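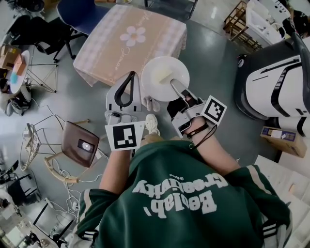

How many times do I have to show the same task?

Plan on 90 good takes for a simple pick-and-place job. Short, steady takes teach the arm far more than a few long ones, and you'll be amazed how quickly they add up!

4.2 Recording a task with the Olari hand grippers

Before you start, pair both grippers with the Tralport base (section 3) and charge them to at least 70 percent.

1. Slip the wrist strap on and take one gripper in each hand.
2. Check that the marker panels are clean and facing outward.
3. Squeeze both triggers fully, then let go. The base beeps twice when it has learned the full travel of the jaws.
4. Press Record and wait for the green light.
5. Do the task at an easy pace -- slower than you would with bare fingers, but without stopping.
6. Open the jaws, back away from the object and press Record again.
7. Move the object a little and go again from step 4.

Note: A fumbled grasp isn't a disaster. Hold Record for 8 seconds and the last take is deleted.

Note: The base stores up to 3,000 takes, so feel free to try the same job from the other side of the table. Variety really pays off when the arm has its turn.

CAUTION: Keep fingers clear of the jaws during step 3.

CAUTION: Don't cover a marker panel with your sleeve or the strap. The take will be saved, but the path will have gaps -- see 4.5, Repairing a take.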